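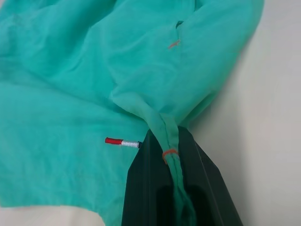
Open day for our automation group coming up and I need help planning the demo, quick as possible please. We're showing two arms putting clothes on hangers. Small room, visitors come in groups, biggest booking so far is 39 people at once. The job sounds simple when you say it out loud and then you watch it and it isn't. Soft stuff bunches up. The teal garment is the one everybody here wants for the demo, nice bright color, reads well from the back of the room, but look how the cloth goes into the gripper, all gathered up like a rope, with the drawstring end (the one with the red tip) lying right next to it. So is that a bad choice for a public showing? Should I switch to a plain T-shirt with no cord on it and be done?

Other things I can't decide. How long should one showing be. We did a dry run for staff in September, I talked the whole way through and people still asked what it was doing. Do I talk over it or let them watch first and talk after? Also how far back do they stand. There's no fence in that room, just the tables, and I don't want a kid reaching in for the tissues or whatever.

And what do you do when it misses? It will miss. My boss says have a video ready. I think a video looks like cheating but maybe I'm wrong.

Last one, hangers. We have the thin wire kind, one arm on each end of it, and I've been told to get thick plastic ones so people can see them better. Anyone tried both? I have a budget for it but not a big one, the leaflets ate most of it (800 of them, don't ask).

Thanks, sorry for the long post, typing this between meetings.

Vendula Štefanec
Posted 23 October 2023

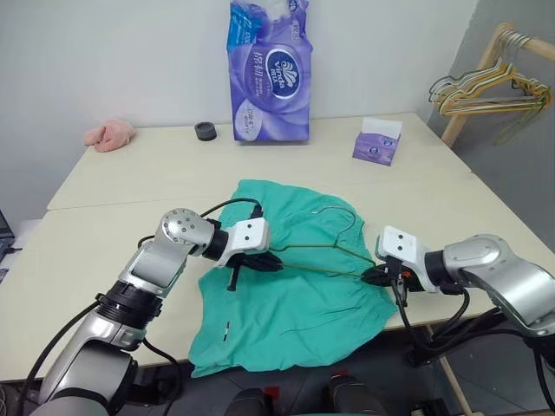

Kazimír Slanina

Keep the wire hangers. If your grips are taught on thin wire and you swap in fat plastic the week before, you're re-teaching everything, and you don't have time for that by the sound of it. Different thickness, different weight, different amount of bend. We switched at the Podis open day for the exact reason you were given, "people will see it better", and spent the whole evening before fixing grip positions. People could see the new hangers fine. They could see them on the floor too.

If visibility is the worry do this instead:

Put one hanger and one garment on the visitor side and let them try it with two fingers on each hand, pinching only. No palms. They get why it's hard right away and you don't have to explain half of it.

Camera over the table, feed to a big screen. Back row watches the screen. Check the lag first.

Bright garment, pale table, you've got that. Teal is good. I'd not go white.

On the drawstring. I'd take it off the main run. A cord end can go anywhere and a gripper closing on cloth plus cord isn't the same as closing on cloth. But keep the piece for a second showing if you have one, people like a harder one once they've seen the easy one. Say up front it's the harder one.

Length: 7 minutes, door to door. Two for you to talk, then robot, then questions. Talk first but short, just say what it's going to try to do and in what order. Then shut up while it moves, that's the part I always get wrong. If you talk they look at you.

39 in a small room is too many, split them. One half at the robot, other half somewhere with a person and a table of stuff to look at. Swap.

Distance I can't tell you. Depends on reach, speed, what stops you've got and what your safety person signed off. Ask them and not a forum. Tape on the floor is not a barrier, people walk over tape. Barrier with posts, wider than full reach of both arms, and one colleague with the stop button in hand who does nothing else. Not the speaker. Two jobs at once is how it goes wrong.

Miroslava Kolář

Agree with most of the above, not the plain T-shirt part if anyone's about to suggest it. We did plain T-shirts at Jirham and it was fine but a bit flat. Somebody's grandmother told me she could do it faster, which she could.

About missing. Let it miss! Tell them before you start that it might, say what you'll do (stop, straighten the cloth, go again) and then do exactly that. First miss our group went quiet, second one they were cheering it on, it was the best part of the day. What you don't want is four engineers leaning over a laptop with their backs to the room. Agree on a limit before, ours was 2 retries and then we moved on to questions. The video is for when it won't start at all. Have it on the laptop already open, not on somebodys drive.

Arms standing still is what loses people. If resetting takes a while have something to hand round. We handed round old gripper fingers, with the worn pads on.

Also clear the far table if you can, anything purple and shiny back there and the kids ask about that first. Small thing but it eats your question time. And start with the garment laid roughly the same way every run, have one person do the laying out, same person all day. We had three people taking turns and every one of them "scrunches" differently.

Marek Říha

do it in the morning. everything works in the morning

Vendula Štefanec

Thank you all, very useful. Keeping the wire ones. Splitting the group, second half goes down the hall to the Katene table. Drawstring one moves to the second showing, I'll find something without a cord for the first. Asked our safety person about distance, she's coming to measure with the arms at full stretch and we're borrowing posts from reception. Boss gets his video but only as the backup.

Kazimír, the pinching thing with visitors, did you use the same kind of garment or something smaller? Thinking of kids' hands.

Kazimír Slanina

Smaller. Child's T-shirt and a child's hanger. Get a few, they go missing.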